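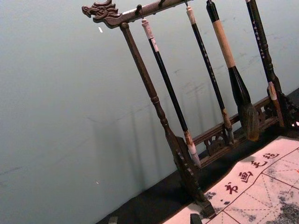 Why do cars have gears?

My first bike had one gear, and I hated hills. Then I got a bike with ten, and suddenly I could get all the way up the big one in Sturkthorpe without getting off and pushing (well, most days). Cars have exactly the same problem with hills as I did!

Inside a petrol engine there's a heavy rod called the crankshaft, and it goes round and round very fast. Even when the car is just waiting at the traffic lights, it might be turning 1,000 times a minute. The wheels need to turn a lot more slowly than that when you set off, so something has to sit in between and sort it out. That something is the gearbox.

A gear is a wheel with teeth round the edge. Put a little one next to a big one so the teeth fit together, and turn the little one. The big one goes round more slowly, but it pushes much harder. That's first gear, and it's what gets a heavy car moving from a standstill.

Once you're rolling you don't need such a hard push, you need speed. So the driver changes up to second, then third, and so on. Listen next time you're in the back seat. The engine gets louder and higher, there's a little pause, and then it drops to a lower hum. That's a gear change!

Some cars do all this by themselves, and we call them automatics. Most electric cars only have one gear, because an electric motor can push hard from the very start and still spin really fast later on.

Got a bike with gears? Try setting off in the lowest one, then in the highest, somewhere flat and away from traffic. Your legs will soon tell you which is which.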